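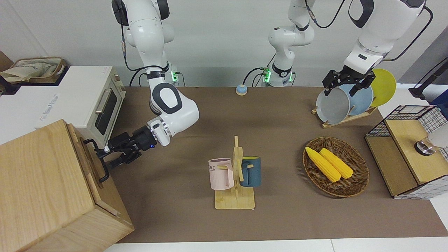

3. Survey design and coding

3.1 Sample

The address list was supplied by the Ruvora housing office and covered all let dwellings in the northern and eastern parts of Ultow. From it 3000 addresses were drawn at random, without weighting by block or by year of building. Forms were sent by post in January 2003, with a reply envelope and a single sheet of guidance. No reminder was sent. After forms with the kitchen section left blank had been removed, 408 remained, a return of 13.6 per cent. This is low for a tenant survey, and the results should be read with that in mind. The blocks built on the Kalinowski plan, which has a narrow galley kitchen with one window at the short end, are somewhat over-represented among the returns. We have not corrected for this, as the plan type is itself used as a variable in Section 4.

One form was accepted per dwelling. Where two had been returned from the same address (the guidance sheet was not clear on this point), the one with fewer missing answers was kept. Tenants who had moved in during the previous year were not excluded, though they were asked to say so, and their answers on long-term storage are reported apart from the rest.

3.2 The form

The form had 42 items in four parts. Part A dealt with the household: number of persons, length of tenancy, and who normally cooks. Part B asked for the fitted storage provided by the landlord. Part C asked for storage added by the tenant, whether bought, made at home or brought from an earlier dwelling. Part D named a fixed set of goods and asked where each was kept on the day the form was filled in.

Wording in Part D was kept deliberately plain. In the pilot, the phrase "place of storage" had led many tenants to leave out anything that stood on a worktop or table, on the grounds that it was in use and so not stored. The final wording was "Where is it now?" This brought in more answers but also made them less tidy. A kettle might be given as "on the hob", a colander as "drying", and bread as "finished". Such answers were kept as written and dealt with at the coding stage.

3.3 Classes of storage

Each answer in Part D was placed in one of three classes. Closed storage is any place from which the item cannot be seen until a door, lid or drawer has been opened. Open storage is any place where the item is kept in view and has some support or holder of its own. Mugs hung on the pegs of a wooden mug tree, or maize cobs laid in a wicker basket, both fall in this class (Figure 2). Loose placing covers items which rest directly on a surface without any holder.

The line between open storage and loose placing gave the most trouble. A plate rack is a holder, and so is a jug in which spoons are stood. A tray is less clear. We treated a tray as a holder when the tenant named it without being asked, and as a surface in all other cases. Shelves without doors were coded as open storage, whatever their height above the floor. A shelf behind a curtain was coded as closed, which follows the definition but may not follow the habits of the household, as several tenants noted that the curtain was never drawn.

The class is a property of the place and the item together, and a single piece of furniture can therefore give rise to more than one code. A dresser with plates upright on its open upper part and table linen in its drawers yields one open and one closed entry. The same rule was applied to boxes with lids. Where the tenant wrote that the lid was kept off or had been lost, the box was coded as open.

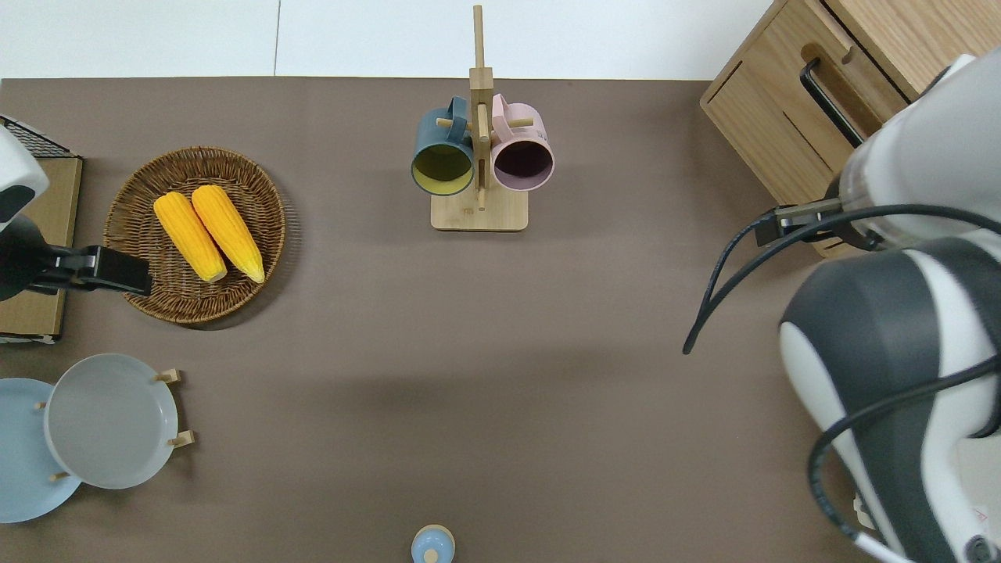 Food was coded under the same three classes, but with a further mark for how long it was expected to stay where it was. Tenants were given the choice of "today", "this week" and "longer". Fruit and vegetables in open holders were mostly marked "this week", while dry goods in the same holders were mostly marked "longer". The mark was left out in many forms, and it is used here only to separate daily from lasting storage, with no attempt at a finer scale.

3.4 Coding procedure

All forms were entered by Danuta Kurek using the Clevuris coding sheet, in the version with free-text fields. A second coder, working without sight of the first set of codes, then took every tenth form. The two coders agreed well on closed storage. Agreement was poorer on loose placing, chiefly because of answers such as "by the window" or "next to the cooker", which name a position but say nothing of a holder. After discussion these were all coded as loose placing, and the earlier forms were changed to match. The effect is probably to understate open storage, most of all in the Kalinowski kitchens, where the deep window sill is often used for pots and jars.

Answers naming a room other than the kitchen were coded by class in the normal way and given a room code as well. Balconies and shared cellars were each counted as a room. A locked cellar compartment was coded as closed storage even where its front was made of open slats, a choice which departs from the definition above but which keeps all cellar goods together.

3.5 Visits

To check what had been written on the forms, visits were made to 23 dwellings whose tenants had agreed to be seen. During each visit the Part D list was gone through again, with the tenant naming the place and the visitor recording the class. Differences between form and visit were of two sorts. In the first, the item had simply moved, which is to be expected of goods in daily use and was not treated as an error. In the second, the item was in the same place but had been described on the form in a way that led to the wrong class. Hanging items were the main case. Tenants wrote "on the wall" for pans on hooks, for pans on a rail and for pans standing on a wall shelf, and the form gave no means of telling these apart. The class is the same in all three, but the type of holder is not, and for this reason holder type is not analysed for hanging goods.

The visits also showed that tenants under-reported storage they had made themselves. Planks laid across the top of a cupboard, or a crate turned on its side, were left out of Part C in several dwellings, although the goods kept there had been entered correctly in Part D. Totals for added storage in Table 2 should be taken as lower limits.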